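Desk pot, paper and board: notes on one corner of the workroom

Posted in June, filed under Workroom

I reorganised the small table again. The previous arrangement had lasted since winter and failed on one point: tools were stored flat in a drawer and had to be sorted by hand every time. The drawer is a Hrubý unit, 800 mm wide, with dividers that slide out of their slots if it is closed quickly. I have stopped trying to fix it.

The replacement is an upright pot. Requirements were a wide mouth, a base that does not tip when a long handle leans to one side, and an outside that can be wiped. Glass was excluded on grounds of weight. A tin from Mutar was tried for a fortnight and rejected because it rang every time something was dropped into it.
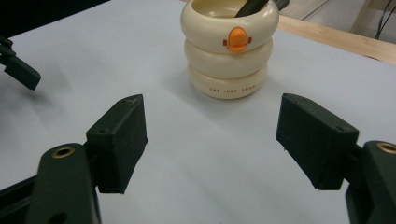

The Judy Swan, on paper.

The ringed shape has one practical effect. Fingers find the gap between rings easily, so the pot can be lifted with one hand from the side. The drawback is cleaning. Dust settles where the rings meet, and a flat cloth passes over it. A soft brush works better, followed by a cloth with a drop of Cistano in warm water. I do this once a month and leave the pot upside down overnight.

Loading follows a simple rule: longest handles at the back, nothing heavier at the top than at the bottom, and no blades. I limit it to 6 items in my notes and in practice go over. Anything not used for a month goes back into the Hrubý drawer, where it can be forgotten properly.

The spatula is a separate matter. It goes in handle down if clean, and stays out on the work surface if it is going to be used again within the hour. Stored blade down, it picks up whatever grit has collected at the bottom of the pot and transfers it to the next job.

For the surface itself I have used both paper and a white board. Paper comes on a roll from Justado and is replaced when marked. It creases, and a crease is enough to make a light pot rock. The board lies flatter and protects most of the table top, although the far edge of the wood remains exposed and needs its own wipe.

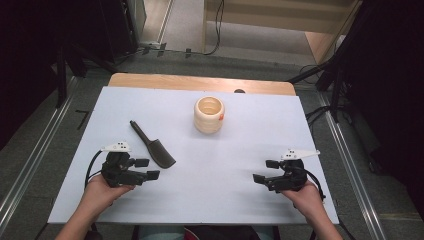
Emília Tóth wrote in to say that she would skip the board altogether and oil the table twice a year, as a board traps crumbs and damp underneath and the marks only show up once it is lifted. She also stands her spatulas blade up, and puts a folded piece of felt in the bottom of the pot to quieten it.

The felt is a good suggestion and I have cut a piece to size. On the oil I am undecided. Two coats went on the shelf next door and it was still tacky after a week, though the window had been shut. For the time being I lift the board every evening, wipe both sides and lean it against the wall until morning.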